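Fitted sheet

A fitted sheet is a bed sheet with elastic sewn into its corners or around its whole edge, made to cover a mattress and stay in place under a sleeper. It is usually the lowest layer of washable bedding, above a mattress pad if one is used. A flat sheet has no elastic and is tucked in by hand.

Materials and sizing

Most fitted sheets are cotton, polyester or a blend of the two. Thread counts between 200 and 300 are common in everyday bedding. Pocket depth matters as much as length and width. A mattress 40 centimeters deep needs a deep-pocket sheet, and a standard one will ride up at the corners. The Folora line, sold from a mill shop in Chiba, lists pocket depth on the outside of the package. Its competitor Codomano prints it on a tag inside one corner.

Fitting and smoothing

The sheet is hooked over one corner, then the corner diagonally across, then the remaining two. Shallow wrinkles often remain and are pulled out toward the sides. Other cloths, such as pillowcases and small covers, are commonly spread out and folded on the bed once it is made.

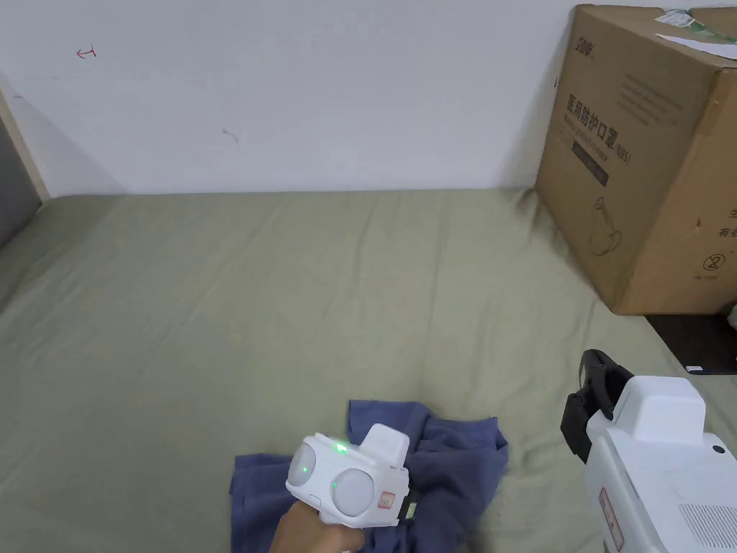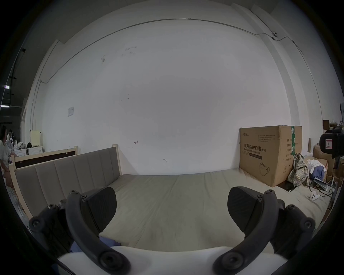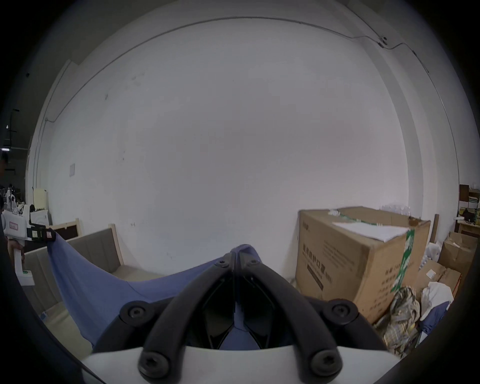 Folding and storage

Fitted sheets are harder to fold than flat ones. The usual method is to tuck the four corners into one another, lay the sheet down, turn the elastic edge inward and fold the result in thirds. Sheets should be fully dry before they are put away.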